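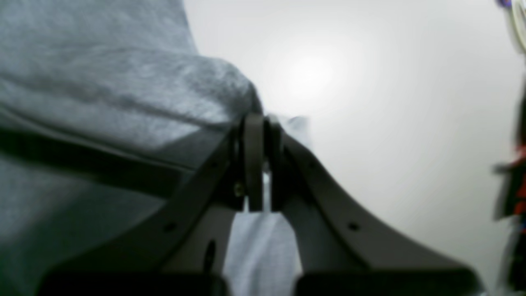

Blue-grey cloth on the table.

Home Recipes Kitchen notes Archive About

Coagulation temperature in home tofu

September 29, 2018

The tofu I made through most of August was poor. Two batches were crumbly, one was rubbery at the edges and soft in the middle, and one never set properly and was eaten with a spoon over rice. I had been changing the beans, the soaking time and the coagulant more or less at random, so there was nothing to learn from any of it. This month I fixed everything except the temperature of the soya milk at the moment the coagulant goes in.

The beans are Hosoda, the pale ones, bought loose from the wholefood shop in Finavstead. They soak overnight in the fridge. In warm weather a soak on the worktop starts to smell sour before morning, and the milk has an odd tendency to catch on the pan. A soaked bean should split cleanly in half with a flat face. If there is a dip in the middle of the face it needs longer.

Total water is 2000 g, weighed, including what goes into the blender and what is used to rinse it out. The soaking water is thrown away and does not count. Dry beans are an eighth of the weight of the water. Several books give a thinner milk than this, which is fine for drinking but yields a curd I find too weak to press. I weigh everything on the Kastberg scale, which reads to the gram and has an annoying habit of switching itself off while one is looking for a spoon.

Blend in two lots until no grit can be felt between the fingers. Bring the slurry up slowly in a pan that looks far too large. It will foam, then rise, quite suddenly, and if the pan is full it will go over the side. Stir along the bottom with a flat spatula the whole time. Once it has come up and been knocked back, keep it at a bare simmer until the raw bean smell has gone. Undercooked soya milk tastes of grass and should not be drunk.

Strain through muslin while hot and wring out as much as possible with the back of a ladle. I have seen people do this bare-handed. The pulp goes in the fridge and is used within two days, in my case mostly fried with carrot and spring onion.

The milk then goes back in the clean pan and is left off the heat to fall to the test temperature. I used an Adent probe clipped to the side with the tip in the middle of the liquid, well clear of the base. A skin forms as it cools. Lift it off and eat it.

The coagulant is nigari dissolved in a little warm water. A third goes in with a figure-of-eight stir, then the spoon is held upright to stop the movement. The next third is sprinkled over the surface. Put the lid on and wait. The last third goes on only where the liquid between the curds is still milky. When it is clear and yellowish there is no point adding more, and the tofu will be bitter if you do.

Results, in order from hot to cool:

Just off the boil. Curds formed at once, small and tight. Pressed well but had a squeaky texture and a dry bite. Acceptable for frying. Whey was cloudy at the bottom of the pan, which I take to mean the nigari seized the top of the milk before it had mixed through.

Slightly cooler, still too hot to keep a finger near. Larger curds, a more even break. This is the range most recipes ask for and I have no quarrel with it.

71 °C. Slow. For a while it looked as though nothing was going to happen, and I very nearly added the last third too early. After the lid had been on for five minutes the curds were big and soft, with clear whey round them. The pressed block was smooth when cut and held together in soup. It was the best of the set for eating cold.

Cooler again. Weak curd, milky whey, most of it lost through the cloth. I warmed the pan gently and it recovered in part, but the texture was uneven.

Pressing matters nearly as much. I put the same weight on each block for the same time, and the one from the hottest milk lost 167 g of whey during pressing. The others I did not catch cleanly enough to give a number, as the tray tipped. I will repeat that part.

Toshiko Fujimoto, who taught me to make this in the first place, does not own a thermometer. She waits until the steam stops rising straight and begins to lean. I tried to match this against the probe and could not, partly because my kitchen has a draught from the back door. Her tofu is better than mine at any temperature.

Sayaka Maruyama wrote after my last post to ask whether shop-bought soya milk can be used. It can if the label lists only beans and water. Anything with oil, sugar or a stabiliser will set badly or stay liquid. Even the plain cartons tend to be thin, so expect a smaller block and handle it carefully when turning it out.

Storage: under cold water in a lidded box, water changed daily. Mine is past its best by the third day and goes into the frying pan. Freezing changes it completely - it turns yellow, then sponge-like once thawed and squeezed - but it takes up stock very well in that state.

Next I want to hold the temperature and vary how long the lid stays on. I also need a mould with proper holes in it. The present one is a plastic box I drilled myself, and the corners do not drain.

Contact | Copyright, all text and recipes | Back to top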